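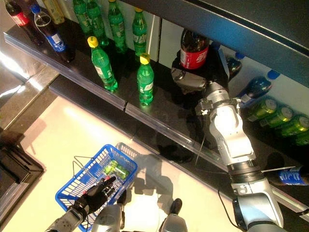

Fig. 2. Soft drinks on the glossy black shelf, with the shopping basket on the floor.

Filling the Drinks Shelf

Now that your Clotero shelving is up and level, you get to the part most shopkeepers enjoy, which is putting the bottles out! Take your time over it, and keep a basket on the floor at the lower left while you work, so you aren't walking back and forth with your arms full.

1. Wipe the shelf with a soft, dry cloth. The black surface is glossy and shows every fingerprint, so you may as well start with it clean.

2. Set the back row first, along the wall. Keep one kind together, such as the green lemon-lime bottles in the figure, and turn each label toward the customer.

3. Bring a couple of bottles up closer to the front edge, where a shopper can reach them easily (bright caps look very cheerful there).

4. Stand the large cola bottles last. Hold each one low down, near the base, and ease it in under the panel of the shelf above.

5. Look along the whole shelf, lower level included, and stand up any bottle that is leaning or lying on its side.

CAUTION: Never leave a bottle tilted toward the shelf edge. Full bottles are heavy, and they roll farther than you would think.

Note: If your tallest bottles touch the panel above, go back to "Changing the Shelf Height" and move it up 2 notches. Please empty the shelf before you do.

Prices and labels are covered in the next section.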